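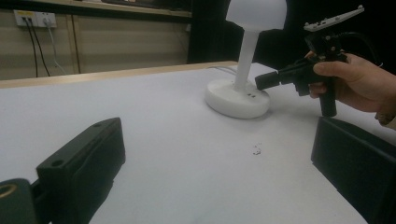

June 3, 2025

Tape day again. I finally got the Porkstead reels onto the machine, all 6 of them, and I've been grinning since the first one started turning (Milagros, if you're reading this, I owe you for making me hang on to them). The band is Trurna, for anybody on the bench who hasn't had the speech from me yet. Four-piece, loud, two guitars and no keyboards until the second record, when they went a bit mad and bought an organ. I saw them twice. The second time was better and I remember less of it.

Reel 1 is mostly crowd and a very long tune-up. I left it all in. Teodoro wants these trimmed for the archive copy and I keep saying no, because you can hear the drummer asking for a towel and somebody throwing him one, and I think that's worth 4 minutes of anyone's life! We can argue about it when he's back.

Levels were low coming in, so I brought the left channel up a touch and cleaned the heads between 1 and 2. Brown gunk, plenty of it. Cleaned again after 3. If you pick this up after me, please do it after every reel and don't wait until the top end goes dull like I did.

Reel 2 has the one I was hoping for, the slow version of "Tunley." On the record it gallops. Live they took it down to a crawl and let the bass carry the verse, and the singer sort of leans on the words until you think he's forgotten the next line. He hasn't. Then the second guitar comes in a hair early, which always bugged me on the bootleg, but off the master it sounds like he meant it. I played it three times when I should have been logging. Sorry.

Counter reading where it starts is 244 on our deck. Genalyn's deck runs differently so don't trust that number over there.
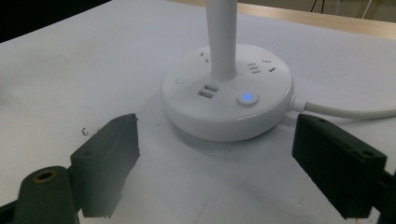

Reel 3 has a dropout in the middle of the drum solo, and I can't say I cried over it. Reel 4 is the good one for sound. Whoever was on the desk had woken up by then - the vocal is up front, the cymbals have quit spitting, and you can hear the organ properly for the first time. I've put a star on the box. Yu-ting thinks 4 comes from a different night altogether, going by how the singer's voice has gone all gravelly. I'm not sold. He'd been shouting for an hour, anybody would be gravelly. But she has better ears than me, so I've put a question mark next to the star.

Reel 5 was wound tail out and I didn't check. Got a lovely blast of backward organ in the headphones and spilled tea on the log sheet. Copied it out again, the old sheet is in the folder if you can read it.

Reel 6 is the encore and then a long stretch of nothing much, just people leaving. Somebody near the mike says it was the best night of her life, and somebody else asks where they parked.

The lid of the box says 1,788 in red pencil. Could be a ticket count, could be a shelf number. Lovely Barredo is going to ask her uncle, who still has the Barredo ledgers from when they booked the hall.

Still to do:
Second pass on reel 2, flat, no level change.
Splice on 5 is drying out, redo it before anyone plays that reel again.
Ask Genalyn for the spare take-up spool back.
Type up the set list. I have everything except the third song on reel 4, which I know I know, and which is driving me up the wall.

Files are on the bench drive in the September folder, because that's when the transfers are due and I never got around to making a better one.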